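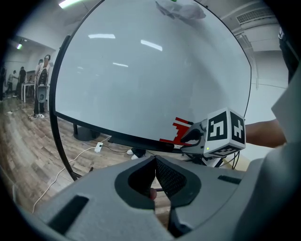
Classroom Support, Unit 2
Boards, ledges and the things that collect on them
Handout prepared by Bradley Wragg
Gilmartin Training Centre, Laltow building
Revised April 9, 2024

Read this before the practical. Bring it with you, along with a cloth and a pencil. The assessment for the unit is the room check sheet at the end, which you fill in for a room of your own choosing.

1. What we mean by a board

For this unit a board is any large upright surface that people write on, pin to or stick things to. The Laltow building opened in 1935 and had slate in every room. There is still one slate board, in the store behind the old library, and we will look at it in the second half of the practical. Everything else is now a white surface of one kind or another.

The three you will meet in most schools and community centres:

Melamine. Cheap and light. Ghosts badly after a few years. Usually found in small meeting rooms and on the backs of doors.

Painted steel. Takes magnets. Scratches if people use the wrong eraser, and the scratches hold ink.

Enamelled steel. Takes magnets, cleans well, heavy. Needs two people to lift, whatever the size.

You can't tell the last two apart from across a room. Look for a maker's plate on the back, or ask for the purchase record. Don't test with a coin or a key.

2. Gloss and glare

A glossy board wipes clean more easily than a matt one and it throws the ceiling lights straight back at the class. One long fitting can put a white streak across the part of the board where the teacher has just written the homework. People at the front may not notice. People at the side will.

To check for glare, turn on all the lights and sit in the seats at the four corners of the seating area. Mark on your sketch where each reflection falls. Then stand up and do it again, and note how far the streaks have moved. With a board on a stand, try tilting it slightly forward at the top. With a fixed board, look at whether the lights nearest to it can be switched off on their own. In Laltow they can, in all rooms except 12 and 19, where the front row of lights is on the same switch as the rest.

Blinds are covered in Unit 3. Leave them as you find them for this exercise, but write down whether they were open or shut.

3. Edges, rails and ledges

Start at the top. The top edge is out of most people's sight line and it is where bags, wrapping and rolled paper get put when someone's hands are full. Plastic bags are common. Check what is in a bag before you throw it away — half the time it is the spare pens.

Run a dry cloth down both sides of the border. Dark borders show chalk and eraser dust more than silver ones do. If the border has come away from the face at any point, mark it on the check sheet and don't press it back in. The corners are usually the first to go.

The bottom rail gets the worst of it. Dry ink falls there as a fine powder and stains cuffs and sleeves. Clear the rail first, then wipe it, then wipe the face. Doing it in the other order means doing the face twice.

4. Pieces and shapes left near the ledge

Rooms used for primary maths and for art will often have coloured shapes about: squares, strips, stepped shapes built up from blocks. Small ones are easily lost behind furniture. Large ones tend to stay where the last group left them, low down and near the bottom edge, where younger students can reach.

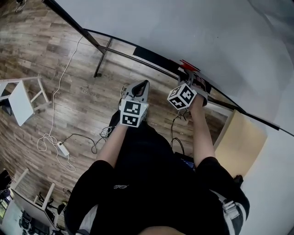 At the ledge, with the red piece just beyond the right hand.

Some points on handling:

Find out how a piece is held before you move it. It may be sitting loose, magnetic, or stuck down. Try it with a light sideways push, low on the shape.

Take hold of it by the widest part. Stepped shapes have inside corners that catch on sleeves and on each other.

Stand square to the board and bring both forearms forward. Reaching across from one side is how people end up leaning on the face with an elbow.

Keep anything that hangs from you, such as a lanyard, strap or cord, clear of the ledge.

Put the pieces in the tub for that set. If you can't find the tub, leave them together in one place and note it.

Adhesive backing is a separate matter. If a piece has been stuck to the face with tape or putty, leave it up and report it. Getting residue off a glossy surface takes a solvent, and you need the Unit 4 sign-off before you use one.

5. Cleaning the face

Dry cloth first, top to bottom, overlapping strokes. Then a damp cloth, plain water. Then dry again. Spray cleaner once a week at most. We stock the Surnia cleaner at Gilmartin and it goes on the cloth, never straight on the board, where it runs down behind the bottom rail.

For old ink that won't shift, write over it with a fresh whiteboard marker and wipe both off together. Try that twice before you reach for anything stronger. Don't use the green scouring pads from the kitchen.

Erasers: the felt on the Jakby blocks can be peeled off in layers. Peel one when it looks grey and shiny. Bin the block when you get to the backing.

6. Room check sheet

Copy these headings onto a blank page and leave space under each.

Room and building
Type of board (if known, and how you know)
Fixed or on a stand
Border: complete, loose, missing
Top edge: anything on it
Glare from the four corner seats, with sketch
Bottom rail: condition before and after
Loose pieces: what, where found, where put
Anything stuck to the face
Lights: which were on
Blinds: open or shut

Hand the sheet in at the Laltow front desk, in the tray marked Unit 2. Late sheets go under the door of the staff room. The unit runs again in September for anyone who misses the practical. Bring your own cloth to that one too.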